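Nemex Two-Arm Tabletop Kit: Review After Three Weeks

Filed under: Bench Automation
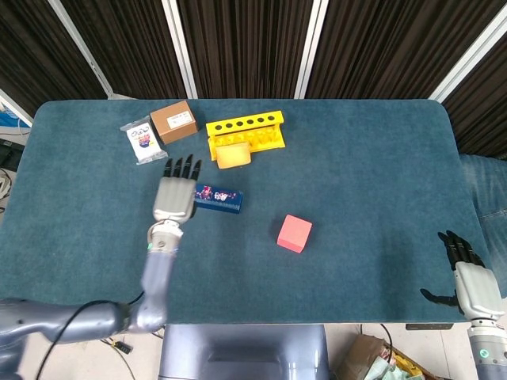 The arms over the felt table, with the pink foam cube between them.

Nemex sells this kit as a complete upper body for tabletop handling work: two arms, two multi-finger hands, a head camera, a controller and a year of software updates. I ran it for three weeks on small-object tasks. This review covers setup, hand performance, the Plukby control software and support. I did not test the optional wheeled base.

Setup

The kit ships in two crates. Mechanical assembly took me one long afternoon, most of it spent on the shoulder mounts, which have to be torqued in a fixed order. The manual gives that order on a fold-out sheet at the back and nowhere else. Cable lengths are generous. The slack at the forearm needs attention, as a low loop can drag on the table when the arm works close to the body. Two hook-and-loop ties cured it; they should be in the crate.

Calibration is automatic and takes 5 minutes per arm. It held well. I repeated it only after moving the stand, and the numbers barely changed.

Each wrist has a small status light. Green means the hand is powered and holding a valid link to the controller. Fault colors are easy to tell apart, but the light is dim under strong overhead lighting, and from the operator's chair I ended up relying on the screen.

Hands

The hands are the reason to consider this product. Finger control is smooth at low speed, and the dark fingertips have enough grip for cardboard and foam. I set up a mixed table: a foam cube, a sponge, a test-tube rack, two boxes and a flat clear packet.

The foam cube was the easiest item. Over 60 attempts the hand dropped it once. Grip force is set on a scale from 1 to 100, and anything above the middle of the range squashed the cube enough to shift it in the grasp. The small cardboard box was nearly as reliable. The rack was harder. The hand tends to hook a finger into one of the holes on top, and release then tips the rack.

The packet was the weak point. Thin plastic on felt gives the fingertips very little edge to work with, and the default pinch routine pushed it along the table. Sliding it to the table edge first worked more often, but the routine has to be written by hand.

Left and right hands performed the same in my tests. Handing an object across from one to the other is supported, slowly.

Software

Plukby runs in a browser and records every joint and camera stream by default. Playback is good: you can scrub through a failed grasp and see finger positions against video. Storage fills quickly — my 400 recorded runs needed a second drive — and the export dialog forgets its settings each time it opens.

The teaching mode accepts either a hand controller or the Ositz glove, sold separately. I used the controller. Lag was low enough to ignore for placing tasks, though thumb motion is mapped to a single slider, and that is too coarse for picking up anything flat. Buyers planning fine work should budget for the glove.

The planner avoids collisions between the arms conservatively. With both hands near the center of the table, it will often pause one arm until the other has cleared. Turning the margin down helps and requires an administrator login.

Support

I bought through Mensah, the regional reseller. Two tickets, both answered the next working day. One concerned a firmware fault that left the right hand unresponsive after sleep; a patch dated November was already available but had not been applied at the factory. Check the version before first use.

Verdict

Recommended for labs and workshops handling boxes, foam and rigid parts in moderate variety. Not recommended for thin film or bagged goods at the current software version. The export dialog and the missing cable ties are minor. The thumb mapping is a real limit, and I would want it fixed before ordering a second unit.

Rating: 4 out of 5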